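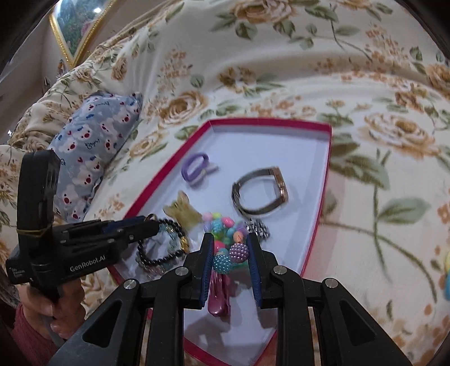
Yoo sorts small accessories for resale at a site in Jostport: bracelets, hair clips, watches, whatever comes in mixed lots from retailers and clearance buyers. Until last May every piece was picked from an intake tray by hand, checked, and placed in a bin by category. A robot cell called Brultis now takes part of that work, and some of the people who used to stand at the intake line spend part of their hours recording demonstrations for it with hand-held grippers. The shift lead who runs both the line and the recording group agreed to talk about how the job is organized now. We began with the trays, and with the kind of mixture that gives the machine trouble: a pastel bead bracelet bunched up on itself, a black one lying over a translucent one, a watch on its side with the strap closed into a loop.

"The watch is the easy one," the shift lead said. "It has a case, it has a stiff strap, you can put a finger on each side and lift. A bead bracelet has no fixed shape. If you grip it in the middle the ends hang, and where they hang depends on how it was lying. If there's a second one under it, you may come up with both."

On the line, pickers separate stacked bracelets without thinking about it. They pinch the top one, give it a slight roll, and lift when it comes free. Brultis had no equivalent motion at installation. It closed on the first surface it located and lifted straight up, and doubles went into the bin as a single item. The bin scale caught most of them. A person then had to open the bin, find the pair, and enter the correction, a slower job than picking the pair by hand would have been.

The demonstrations were introduced to deal with that. An operator holds a gripper by its handle and does the pick with the padded fingers, and the motion is recorded. For stacked items the operator works with 2 grippers, one to steady and one to lift. I asked whether experienced pickers were better at it than new hires.

"At first they were worse. They'd been using fingertips for years, and the gripper doesn't have fingertips. It has two flat pads with ribs on them. You can't feel the bead, you can only see whether it's moving. The new people didn't have a habit to get rid of. After a few weeks the experienced ones passed them, because they know what the bracelet is going to do before it does it."

The group is asked for 2,000 accepted demonstrations per item class before the cell is retrained. A demonstration is accepted if the item leaves the tray without being dropped and without dragging a neighbor over the rim. Rejected ones are kept and labeled separately. The shift lead had objected to this at the start, on the grounds that operators would see their mistakes stored as a record of performance. The labels now carry no operator name, and the rate of rejections is reported for the group as a whole.

Surfaces and backgrounds are varied on purpose. Trays are set up on bare tables, on plain mats, and on patterned fabric. A floral print was mentioned as a useful case, since an item near the edge of the tray then has flowers and leaves behind it in place of a flat color. "The line itself is gray and will stay gray," the shift lead said. "But if the system only ever learns gray, it has learned the belt. We had that problem when a belt section was replaced with a lighter one and the picks went off for a whole shift."

Recording is limited to 2 hours per person per shift. The limit came from the operators. The grippers are held away from the body, and the load is on the forearm and the base of the thumb, where picking by hand loads the fingers and the neck. Yoo first scheduled half shifts. Operators reported soreness, and the motions recorded late in a session were visibly less steady, so there was a technical argument for the limit as well as a medical one. The remaining hours are spent on the line or at the exception bench.

The exception bench did not exist before the cell. It receives anything Brultis declines to pick or picks with low confidence: tangled chains, claw clips with their prongs through a bracelet, hair ties wrapped around something else. I asked what the work there is like.

"It's harder. People outside assume the robot took the boring part and everyone was glad. The easy pieces were also your rest. You'd do a run of watches and your hands knew what to do and you could look up. Now the watches go to the cell and what you get is the knots, one after another. We rotate off the bench faster than we used to rotate off the line, and I think we still don't do it often enough."

Pay was settled before the second round of recording. Demonstration work is graded with quality inspection, one step above intake, and the higher rate applies to the full shift on any day that includes a session. Bench work is still graded as intake. The shift lead considers that wrong and has said so in writing. "The bench needs more judgment than inspection does. It was graded by someone who looked at the old job sheet."

The cell now handles 80 percent of the watches that arrive and a much smaller share of the beaded pieces. Yoo has not published the second figure. The shift lead would say only that it rises after each retraining and falls when a new supplier comes on, because lots differ in what they contain. Large textured beads are a current difficulty. They present a bumpy surface to the pads, and the contact point shifts as the fingers close.

A sister site at Isadcombe is due to receive the same cell. The shift lead has been asked to help with the schedule there and has sent a short list of requests: adjustable tables for recording, the two-hour limit from the first day, and a grade for the exception bench agreed before the cell is switched on. The site manager has confirmed the tables and the limit.

"The grade is still being discussed," the shift lead said. "I've asked for an answer before they start moving people — it's hard to change a grade once somebody is working under it." The next recording class at Jostport is stacked bracelets again, this time with elastic ones included.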